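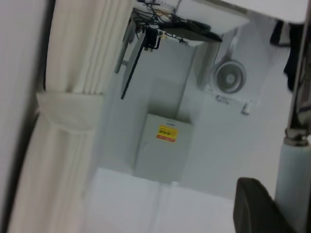 22 January 2018

Fifteen days without sugar and I am supposed to feel reborn. The Brolance booklet says so on page two, in green letters. By now I should have "clean energy" and be waking before the alarm. I woke twenty minutes after it, with a headache, and ate two boiled eggs standing at the sink.

I don't know why I fall for these. The shop in Itdale had the whole display up by the door, and the girl at the register told me everybody was doing it. Everybody was doing the cabbage soup too, a few years back. I paid 54 dollars for a booklet, a bag of powder that smells like a hamster cage, and a tin of Veloso tea. The tea is fine. It tastes like tea.

Weighed myself. Down a pound, which could be the eggs or could be the bathroom floor. I moved the scale next to the tub and gained it back.

What bothers me is how the thing is set up so it can't lose. If you feel good, that's the plan working. If you feel lousy, that's "release", and also the plan working. I looked through the whole booklet for a page on what it would mean if the plan was no good, and there isn't one. There is a page claiming 2,000 happy customers. Happy since when? Did anyone ask them again in May? I'd like to see the list of people who quit on day four and put the powder out with the trash.

My sister thinks I'm being sour. She did it last fall and says her skin cleared up. She also changed her soap and left that awful job, but the powder gets the credit.

Had a bad hour around three at work. Somebody left a box of Grumico wafers open by the copier, the hazelnut ones. I walked past it four times and was very proud of myself, then went home and ate half a jar of peanut butter with a spoon. Checked the label afterward. Sugar is the second ingredient. So maybe it's zero days and I have to start over, depending on who you ask.

I will say I'm sleeping a little better. I'm also not drinking coffee after lunch, and it's been too cold to stay up – the heat is set at 68 and the bedroom never gets there. So who knows.

There is a third of the powder left. I'll finish it because I paid for it. Need eggs, and a new battery for the scale.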